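# Chapter 7: Planning a two-arm task

Chapters 5 and 6 dealt with a single arm fixed to a bench. The part to be moved was rigid, its starting position was marked, and the arm did not need to know what was behind it. This chapter removes those conditions. It follows a student project in which a robot with two arms was made to move items from a laundry basket on the floor into a front-loading washing machine.

By the end of the chapter you should be able to:

- break a household task into stages with a stated start and end condition
- choose a camera for each stage and say what that camera cannot show
- assign stages to the left or right arm and define a rest position for the other
- write a trial log that another team can read without help

You will need the coordinate transforms from Chapter 4 and the gripper force table from Section 6.3. Calculus is not used.

## 7.1 The Garnivov project

Garnivov was the working name of a one-year project in the second-year automation course at Nendale. The team entered the domestic section of the Cirkgate student trials, which are held in March. The section sets one task per entry. Each team chooses its own appliance and its own items, and submits a task sheet in advance. The judges then hold the team to that sheet.

The first version of the sheet is dated Aug 22, 2022. It reads: "Robot puts the washing in the machine." Ah-rin So, who kept the project log, later wrote beside it that the sentence contained at least five tasks and described none of them. The version finally submitted ran to three pages.

Most of the added length is definitions. "Washing" became a list of permitted items. "In the machine" became a rule about the door gasket: an item counts as loaded when no part of it lies outside the plane of the gasket's outer fold. An item hanging over the fold counts as held up, and the arm may return to it once. The time limit is 60 seconds per item, measured from the first closing of the fingers.

The sheet also fixes the layout. The basket stands on the floor in front of the machine. Its position may vary within a marked zone, and its long side may be turned by up to a quarter turn. The machine does not move. 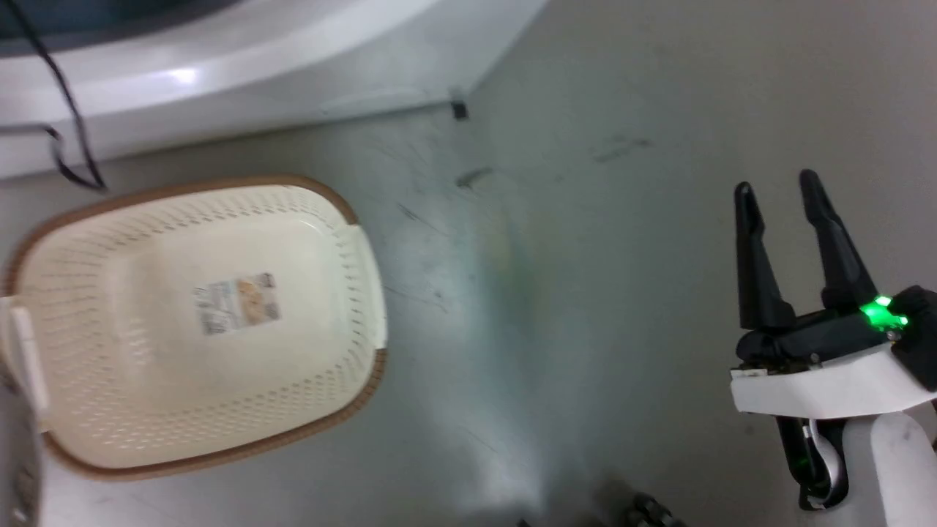

A layout rule of this kind has two purposes. It tells the judges what they may change between attempts, and it tells the team which quantities the program must measure at run time. Anything that may vary must be measured. Anything that may not vary can be written into the program as a constant, but the constant should be checked at the start of each session. The Garnivov team measured the height of the door opening once, in the first week, and used that value for two months. The appliance was then moved for cleaning and set down with one foot wound out further than before. The log shows a day of failed insertions before the height was measured again.

## 7.2 Stages and conditions

A **stage** is a part of a task with one start condition, one end condition and one arm in charge. The end condition of each stage must be the start condition of the next. If it is not, there is a gap between them, and the gap will be filled by whatever the program happens to do.

The team's stage list for a single item is given in Table 7.1.

**Table 7.1 Stages for loading one item**

| Stage | Start condition | End condition |
|---|---|---|
| 1 Locate | Both grippers open, both arms at rest | Item position known |
| 2 Approach | Item position known | Fingers either side of item |
| 3 Grasp | Fingers either side of item | Item held and clear of basket floor |
| 4 Carry | Item held and clear of basket floor | Item in front of door opening |
| 5 Insert | Item in front of door opening | Item past gasket |
| 6 Release | Item past gasket | Gripper open and withdrawn, arm at rest |

Two points in the table need comment. First, "both arms at rest" does not mean that both arms are folded away. A rest position is any fixed pose that the other arm's path has been checked against. The team used an open gripper held over clear floor, to the side away from the basket. From there the arm could join in without a long swing.

Second, stage 3 ends with the item clear of the basket floor, and not with the fingers closed. Closed fingers show only that the motor has stopped. The motor also stops when it has gripped the rim of the basket or a fold of the wrong garment. Lifting by a small fixed height and then checking again costs time, but it separates these cases.
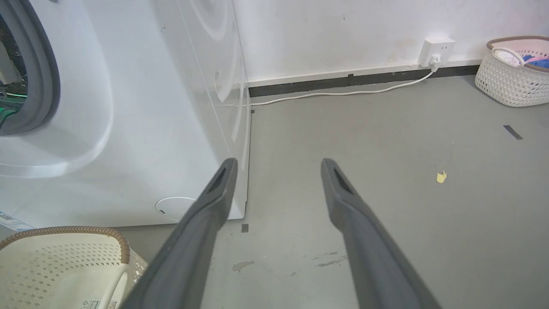
Stage 4 caused more argument in the team than any other. The shortest path from basket to drum is a straight line, and for most basket positions that line passes close to the lower edge of the door opening. A rigid part can be carried along such a line with a small clearance. Cloth hangs below the fingers by an amount that depends on where it was grasped, and this amount is not known in advance. The team's first answer was to raise the whole path by the length of the longest permitted item. That moved the wrist close to the limit of its reach. The second answer, which was kept, was to lift vertically until the item was clear of the basket rim, and only then to move towards the door.

The open door itself is an obstacle. It occupies space on its hinge side at the same height as the drum, and its glass is difficult for a depth sensor to measure. Curved glass returns reflections of the room and of the robot. The team entered the door in the program as a solid block, slightly larger than the real door, and did not try to sense it.

## 7.3 Choosing a camera for each stage

The robot carried a camera at its head and a small camera at each wrist. A common mistake at this level is to combine all views at all times. This is slow, and it hides the question of which view a decision depends on. It is better to name one camera per stage and to bring in a second only where the first is known to fail.

### 7.3.1 The wrist view

A wrist camera moves with the gripper. The fingers always appear in the same part of its view, so the position of an object relative to the fingers can be read directly, with no transform through the arm joints. Errors in joint calibration then matter much less. This makes the wrist view the natural choice for stages 2, 3 and 5.
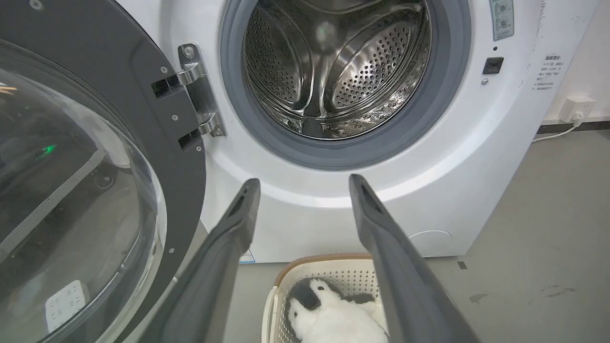

*Figure 7.1 View from a wrist camera. The door is open and the drum is empty; a plush penguin lies in the basket, seen between the two fingers.*

The permitted list included soft toys as well as garments. A toy keeps its general shape when lifted, and so it is a useful first item when the stages are being tested. A failure with a toy usually points to the path or the grasp. A failure with a towel may point to either of these or to the cloth itself. The team did not attempt garments until the toy had been loaded ten times in succession.

The wrist view has a clear weakness. The fingers hide part of whatever lies beyond them, and a held item hides a great deal more. During stage 4 a wrist camera may show little except fabric.

### 7.3.2 The head view

A head camera sees both arms, the basket and the appliance together. It is used in stage 1 to locate the basket and in stage 4 to follow the carry. It is also the only view in which a possible collision between the arms can be judged by eye when a recording is reviewed.
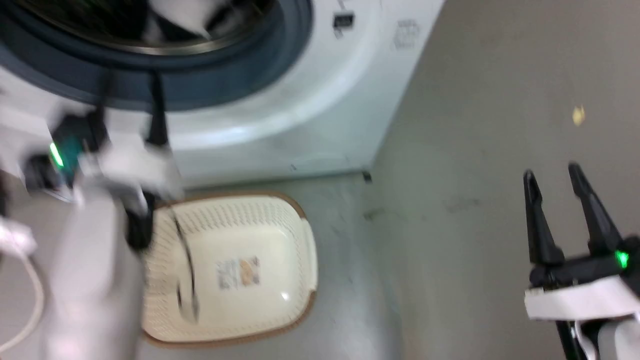

*Figure 7.2 View from the head camera, with laundry partly visible in the door opening. The left arm is blurred by motion; the right gripper is open over bare floor.*

Motion blur must be allowed for when this view is used. A position taken from a blurred outline may be wrong by more than the width of a finger. The usual remedies are a shorter exposure, more light, or a pause before each measurement. The Garnivov program used a pause at the end of stages 1 and 4. Measurements made while an arm was moving were recorded but not used for control.

The interior of the drum is a further difficulty. It is darker than the front panel, and an exposure that suits one will not suit the other. From the head, only the front part of the drum can be seen at all. The end condition of stage 5 was therefore tested from the wrist.

## 7.4 Keeping the trial log

The team recorded 188 attempts before the March trials. Of these, 161 have complete entries and can be used in the analysis in Section 7.6. The remainder lack either a basket position or a reason for stopping, and no conclusion can be drawn from them – not even a count of failures.

A usable entry contains, at minimum, the item, the basket position and angle, the last stage completed, and one line stating why the attempt ended. "Dropped" is not a reason. "Slipped from left finger during lift, held by one corner" is a reason, and it can be compared with other entries. Kavanagh, the sister college that shared the laboratory, later adopted the same form with one extra column for the state of the door.

Entries should be made before the next attempt begins. The log sheet used by the team is reproduced in Appendix C, and the next section works through the first page of it, starting with an attempt that ended in stage 2.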